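Lista: Taller compartido Bultdale -- pinzas, brazos y otros inventos
Asunto: Re: Pinza paralela casera, holgura en los pivotes y ropa que no se deja doblar
Fecha: junio de 2019

Hola otra vez a toda la lista:

Contesto por partes, que el mensaje anterior traía varias preguntas juntas y si lo hago todo seguido me pierdo yo primero. Dejo citado lo importante:

> Buenas. He leído lo de la pinza en el hilo anterior y me ha picado la curiosidad, porque yo estoy
> con algo parecido en el taller de Dremness y no consigo que los dedos cierren a la vez. El izquierdo
> llega siempre antes que el derecho. He cambiado los casquillos, he vuelto a imprimir las bielas y
> sigue igual. ¿A ti te pasó? ¿Cómo lo mides?
>
> Otra cosa: dices que quieres acabar doblando ropa. ¿Por qué ropa y no bloques o vasos, como todo
> el mundo? ¿Y por qué sobre una cama y no sobre una mesa? Me parece complicarse la vida, la verdad.
>
> Y la última: ¿qué has puesto en las yemas? Yo tengo goma de cámara de bicicleta y se me pega a todo.
>
> Saludos desde el taller, y perdón por el interrogatorio.

¡Nada que perdonar! Si esto está para interrogarse.

Lo de los dedos descompasados me pasó, vaya si me pasó. Me tiré dos fines de semana echándole la culpa a las bielas y el problema estaba en el engranaje del servo, que tenía el tornillo central flojo y bailaba un diente. Antes de volver a imprimir nada, quita la corona, aprieta y mira si mueves un brazo con la mano sin que se mueva el otro. Si se mueve uno solo, no busques más. Para medir no tengo nada fino: un calibre barato entre las yemas, cierro despacio y apunto el valor que manda la placa cuando toca cada lado. Yo uso la controladora Hultudard que pedimos entre varios de la lista, y el cierre completo me cae en 555 de posición. Antes de apretar el tornillo, un día era un número y al siguiente otro (me estaba volviendo loco).

Los pivotes son otra historia. Con tornillo y tuerca autoblocante se me aflojaban o se me agarrotaban, sin término medio. Ahora llevo pasadores metálicos con su tapita, y un taladro pasado a escariador después de imprimir, porque los agujeros que salen de mi impresora no son redondos ni por casualidad. Cambia muchísimo. Un poco de grasa seca y a correr.

En cuanto a por qué ropa: pues porque doblar me da una pereza horrible y porque los bloques ya los tengo muy vistos. Un bloque está donde lo dejaste. Una toalla, en cambio, tiene un borde que se levanta y otro que se esconde debajo, y ahí es donde se ve si la pinza sirve para algo. Y lo de la cama es sencillo: en casa la ropa se dobla encima de la cama, así que prefiero pelearme desde el principio con una superficie blanda. En una mesa dura el dedo resbala por debajo de la tela y todo parece facilísimo. 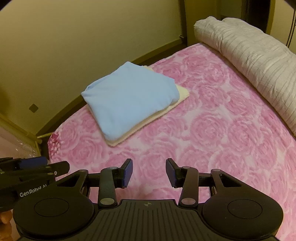
Sigo con las yemas. La goma de cámara la probé también y me pasó lo mismo, se pega, y cuando abres los dedos la tela se viene detrás y te deshace el doblez. Luego pasé por lija fina (mala idea, engancha los rizos de la toalla) y por silicona de cocina, que agarra de maravilla hasta que se llena de pelusa. Lo que mejor me ha ido es una superficie con un grano muy fino, algo que frene sin morder. Si pones un material con dibujo marcado, vas a notar que en las toallas gordas da igual, pero en una camiseta te deja el pellizco. También importa el ángulo: yo tenía los dedos perfectamente paralelos y con un pelín de inclinación hacia dentro la punta coge antes y no arrastras media cama.

Y ya que estamos, un aviso sobre la manta que pongas debajo. Si tiene pelo, la pinza no distingue entre la prenda y la manta, y como bajes un milímetro de más coges las dos. Yo bajo hasta notar que la corriente del servo sube un poquito y entonces retrocedo. Tengo el umbral en 1403 en la lectura cruda de mi placa, pero ese número no te lo copies, que depende del montaje, de la batería y hasta del cable.

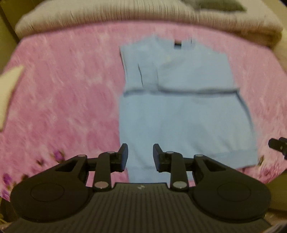

El punto merece capítulo aparte. Las toallas las doy por más o menos dominadas, dentro de lo que cabe, pero los jerséis tienen mangas, y las mangas tienen ideas propias. Mi orden es lados hacia dentro primero y el bajo al final. El azul claro me gusta para practicar porque contrasta mucho con la manta rosa y porque tiene dos referencias que se encuentran a la primera: la etiquetita oscura arriba, cerca de donde va el cuello, y la banda de canalé en el bajo. Con eso ya sabes para dónde está girada la prenda aunque el doblez te haya quedado torcido. Con un jersey negro entero, suerte.

También he aprendido a no correr. Cuanto más rápido muevo la pinza, más se frota el punto contra el pelo de la manta y más se estira de donde no debe. Despacio, levantando un poco antes de arrastrar, y soltando del todo antes de retirar los dedos. Parece una tontería, pero yo retiraba y abría a la vez y me llevaba la manga de paseo.

Cosas que me quedan pendientes, por si alguien quiere meterse:

-- Una guía para los cables, que ahora van con bridas y se me enganchan en el codo.
-- Probar el muelle que vende Bassey para el retorno. Tengo uno en el cajón desde noviembre y sigue en su bolsa, para mi vergüenza.
-- Rehacer las bielas para quitar más peso. Las mías ya llevan triángulos calados, pero el servo aún lo nota.
-- Calcetines. No quiero hablar de los calcetines.

Si lo del engranaje no te arregla el descompás, manda al hilo las medidas de las bielas entre centros, las de los dos lados, y las comparo con las mías. Y si alguien tiene un material para las yemas que no críe pelusa, que lo cuente, por favor, que estoy abierto a todo menos a la cámara de bicicleta.

Un abrazo y a seguir doblando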